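Descaling a combi boiler circuit in a hard water area, part two

The first post covered the symptoms: hot tap running lukewarm after a few minutes, boiler cycling on and off, kettling noise from the casing. This one covers what was done, what it cost and what the readings look like now.

Some context for those who skipped part one. The house is at the Gomport end of town, where the supply comes off chalk. The water company's postcode checker gives a hardness of 274 mg/l as calcium carbonate, which puts us well into the "hard" band. A drop test kit gave a slightly higher figure on two occasions and a slightly lower one on the third. I have used the published number throughout.

The boiler is a Brovitz combi, out of warranty. The part that scales up is the plate heat exchanger, a stack of thin corrugated plates with heating water on one side and tap water on the other. Calcium carbonate comes out of solution as the water warms, so the deposit builds up on the tap side, worst at the hot end. A thin layer is enough to upset things. The primary water comes back hotter than the control board wants, the burner shuts down, the tap goes cool, the burner relights, and so on.

There were three options.

Replace the plate exchanger. The part is not dear, but access on this model means dropping the pump assembly, and anything inside the sealed casing is a job for a registered gas engineer. The quote was fair and I nearly took it.

Power flush the system. This was suggested by the first firm I rang and it would have done nothing. A power flush cleans the heating side. Scale is on the tap side. The two circuits do not mix. If a firm offers you one for a lukewarm tap, ask them which side of the plate they expect to clean.

Remove the exchanger, descale it on the bench and refit it with new seals. The engineer was willing to do this for the price of labour plus seals, provided I accepted that it might not work. I accepted.

The descaler was Farooqui citric concentrate, made up to the strength on the tub with water at hand temperature. Citric acid is slower than the sulphamic products but gentler on copper brazing. A small submersible pump circulated it through the tap side, in reverse to normal flow, from a bucket. The solution fizzed on first contact and went on fizzing for most of an hour. When it stopped, the bucket was emptied, a fresh batch mixed and the process repeated. The second batch fizzed a good deal less. A third did nothing visible, and I took that as the end point. Then a long rinse, a weak bicarbonate rinse, and another long rinse.

Weighing the exchanger before and after would have been sensible. I only thought of it afterwards, so there is no figure for the mass removed.

It went back in on a Tuesday. The engineer fitted new O-rings, checked the gas side, and set the system pressure to the mark on the gauge. The tap now holds its temperature for a full bath without cycling. The kettling has gone too, which surprised me slightly, as I had blamed that on the main exchanger.

Stopping it coming back is the harder half. A descaled plate in 274 mg/l water will be a scaled plate again in a few years. The measures so far:

Hot water setpoint down from 60 to 50. Scale forms faster as the temperature rises, and we were only mixing it down with cold at the tap anyway. This applies to a combi with no stored hot water. Do not do it with a cylinder, where the store needs to be kept hot enough to control legionella.

A Pidia ion exchange softener on the incoming main, after the branch for the kitchen cold tap. It regenerates on metered flow, currently every 800 litres. The installer had left it on a timer, which wasted salt whenever we were away. Switching it to metered took two minutes in the menu.

No magnetic or electronic conditioner. I read what I could find and the results seemed to depend a lot on flow rate and pipework. I did not feel like running the experiment on my own boiler.

Costs, for the record. Labour and seals came to £200. The descaler was £12 and there is enough left for the shower head and the kettle. The softener was a separate and much larger purchase, which I would have made sooner or later.

One side effect of softened water is on the washing-up. The grey film that hard water leaves on glazed plates has stopped appearing, and dark glass no longer dries with spots. Detergent needs cutting by a third or so or the rinse takes forever. The dishwasher has its own softener, so its hardness setting had to be turned down to the minimum. Leave it where it was and the machine goes on using salt for no benefit.

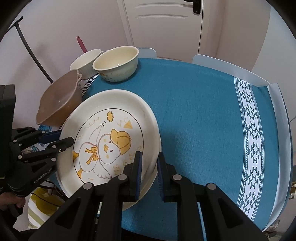

The duck plate, on the blue tablecloth.

Two things are still open. The first is whether the expansion vessel needs attention, as the pressure rises more than I would like between cold and hot. That is nothing to do with scale, but I was reading the gauge daily and could hardly miss it. The second is the flow restrictor on the cold inlet. It was out on the bench with the rest and had grit in the mesh. I cleaned it and put it back, though I should have ordered a new one.

The next set of hot tap readings will be taken in December, when the incoming water is coldest and the exchanger has to work hardest. Same tap, same flow, same thermometer. I will put the numbers in a table with the ones from part one.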